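What will the new stand be for?

The club has told us again that the Pritchard End will be rebuilt with 1,000 covered seats, and again we are asked to be pleased. I would be, if I hadn't heard it before. The last promise came with a drawing and a start date. The drawing is still up in the clubhouse, and the start date went by in September without a word.

Eifion James, speaking for the board, says the money is now in place through Vadent, whose name will go on the roof. He wouldn't say how much they are putting in, or for how long. When Cadi Watkins asked from the floor whether the club would owe any of it back if we went down, she was told that was "a matter for another evening". Which evening, he didn't say.

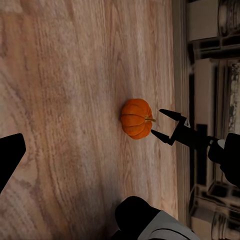 Then there is the question of who will sit there. Our best league gate last season was for the visit of Sutby, and you could still have walked the length of the home terrace without saying excuse me. Trefor Rees has stood on that terrace for 38 years and reckons a roof would bring people back. He may be right – it does rain a lot – but I remember the same being said about the floodlights.

What we could do with is a centre half. We let in two from corners against Saravden, both at the near post, both with our keeper shouting at people who weren't listening. A covered end would have given us a drier view of it.

Dwynwen Hughes is collecting questions for the board before the next open meeting. Hand them to her at the turnstile or leave them behind the bar. Mine asks to see the Vadent agreement, all the pages, before anyone takes down the old railings.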